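Chapter 3
What Coffee Is Supposed to Do for a Town

Every history of the coffeehouse tells the same flattering story. People sat down, drank something bitter, and began to think clearly. Be suspicious of it. Most of the evidence comes from men who liked coffeehouses and wrote in them.

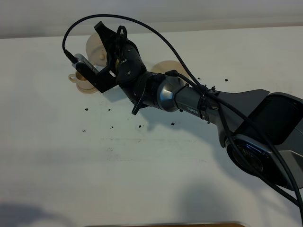
Fig. 3.2 Arm marked "PIPER" over a white tabletop.

Take the town of Wenel. A guidebook of 1838 calls its coffee rooms "schools of good sense." The court records for the same year mention them mainly for unpaid bills and a broken window. Both sources may be right - but only one of them was trying to sell rooms to travelers.

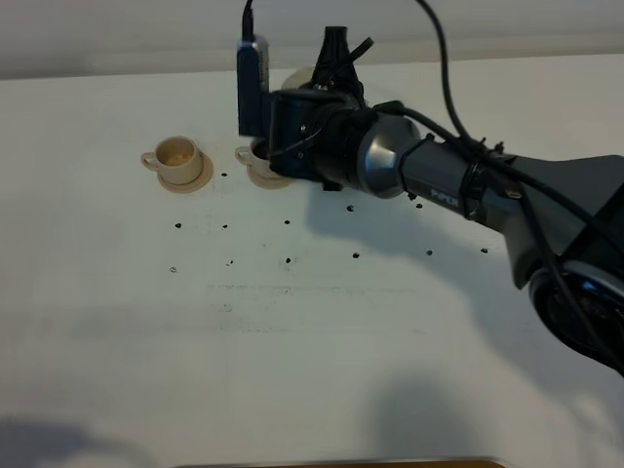

132

Prices raise a second problem. At Genwood, a cup cost more than a loaf of bread, so the claim that "all ranks" drank together needs proof. We have found very little. 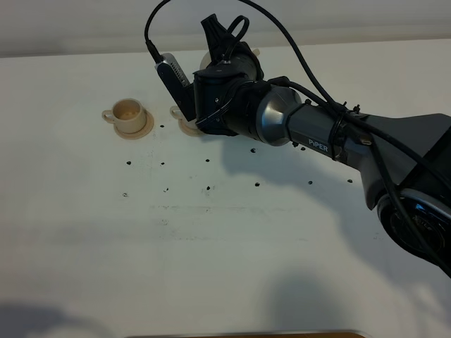
Nor should we trust the customs rolls too far. Jostard's port officers taxed coffee by the sack, and a smuggled sack left no entry. Before you read the sources for this chapter, write down who paid for each one to be printed.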